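The Surulia Home Trial

By the second morning I had folded one shirt, if you were generous about sleeves, and Thaddäus Hauser was generous about everything. It was in his contract.

"Lovely," he said. "Again?"

I should say that I had come to Culunmont to review a service for people who did not want to fold their own laundry. The magazine was called Bosau, after the village where its founder had once been happy, and it tested things: kettles, mattresses, a walking holiday that had ended in a small court case. My editor, Tyyne Vuorinen, had sent me the Surulia brochure with a yellow note stuck to the front. The note said "Sheets??" and I took it as a commission.

The brochure promised a Household That Learns. For 228 francs a month Surulia would put a robot in your bedroom, and the robot would tidy it. The smaller print was on page 16, past the financing. The robot would tidy your bedroom once it had been shown how your bedroom was tidied, and the showing was to be done by you, with a gripper in each hand, for as long as it took. The brochure called this the Settling-In Joy.

"How long does it usually take?" I asked.

"Families vary," said Thaddäus.
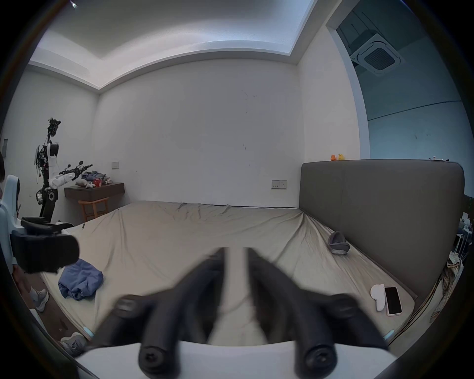 I had assumed that working the grippers would be like using kitchen tongs, and for the first hour I was rather smug about it, being a person who owns three pairs. But tongs let you cheat. With tongs you can steady the chop with a thumb. Surulia's rules forbade thumbs. If I so much as smoothed a collar with my own skin, Thaddäus made a sad little noise and the whole go was struck off.

"It hasn't got thumbs," he explained. "You'd be leading it on."

So I pinched a hem, lifted it, lost it, pinched it again and laid it down somewhere near where a hem might want to be. My mother folded for a family of six with the radio on. I thought of her often that morning, and not always kindly, because she had never once let me help and I could have done with the background.

The robot stood over by the desk. I had been introduced to it on arrival and had said "How do you do", which went into the log, as everything did. It was all bones and wiring with a few white bits of shell put on, like somebody called to the door halfway through dressing. I found I didn't mind it. I have stayed in hotels where the wardrobe was worse company.

What I minded was the ducks. There were two rubber ones on top of the headboard, an orange and a yellow, and they had a clear view of my work.

"Are the ducks part of the service?" I asked.

"The ducks are extra," said Thaddäus, and wrote something down.

At lunch I met the other customer. His name was Beat Steiner and he had signed up in July, with his own money, after his wife said one thing too many about the chair. Everybody has the chair. It is where clothes go that are too dirty for the drawer and too clean for the basket, and Beat's had grown to a height where visitors spoke to it. He had since made 2,742 folds under supervision. He told me the number the way other men tell you their best time over ten kilometres.

"And does it fold for you now?"

"Oh, I wouldn't let it," said Beat. He looked hurt. "It rushes the cuffs."

He offered to watch my technique in the afternoon, and I was too slow to think of an illness.

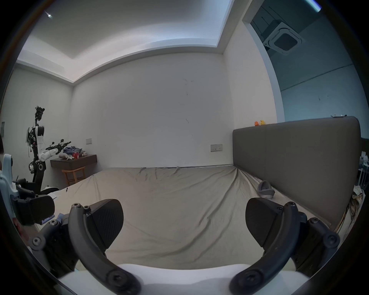

The trouble, Beat said, was that I folded like someone who would be inspected. I approached the cloth full of apology. He showed me how to come in low, with the jaws open wider than seemed decent, and to let the sheet under the cloth do some of the holding. He breathed out as he closed the grip. He said you should feel it in the shoulder, and I did, for the next nine days.

"You're thinking about the shirt," he said. "Think about the bed."

I thought about the bed. It was a very large bed and I would have liked to be in it.

Around four Aurelia Ruchti came in, who ran Surulia and had the tan of a person who took her meetings outdoors. She wanted to know whether the magazine would be giving stars. I said we gave a mark out of 39, for reasons that had died with the founder. She asked what the hotel in the court case had got. I said thirty-one; the breakfast had been excellent.

"You'll want to see it perform," she said.

I said that I would.

She turned to Thaddäus, and Thaddäus looked at the robot, and Beat studied his shoes. There was a pause of the kind that falls at christenings. It then came out, a bit at a time, that the robot at Culunmont had been trained almost wholly by Beat and was therefore particular. It would fold a man's shirt, size large, provided the shirt was Beat's. Given anybody else's it held the thing up by one shoulder for a while and put it down again.

"That's a feature," said Aurelia. "We're calling it loyalty."

"It might come round to mine," I said, "if I kept going."

I don't know why I said it. My train was at six. But I had a sleeve half across by then, and it was lying flatter than any sleeve I had met so far, and Beat had put a hand to his mouth.

I missed the train. I missed the one after it as well, and Thaddäus sent out for soup.

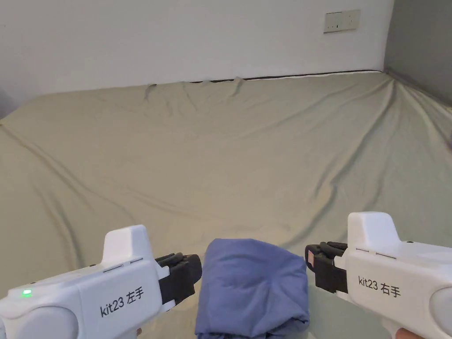 Kit 23, left hand and right, and the blue one that gave me so much trouble.

My review ran on 4 December 2021, under the heading "Sheets: An Inquiry". Tyyne had cut it by half, taking out the soup and most of Beat. I gave the service twenty-two. I marked it down for the price, the page numbering of the brochure and the word Joy, and I marked it up for the grip, which is firm without being pushy, and for the company.

A firm called Oberholzer, who make ironing boards, wrote in to complain that I had gone soft. Possibly. I still have a few days a month at Culunmont, on a reduced rate, and the log has me down for some very decent towels. Beat says my corners are coming on. He has moved to pillowcases himself, and he asked me last time, quite casually, over the coffee, what I was doing about my chair.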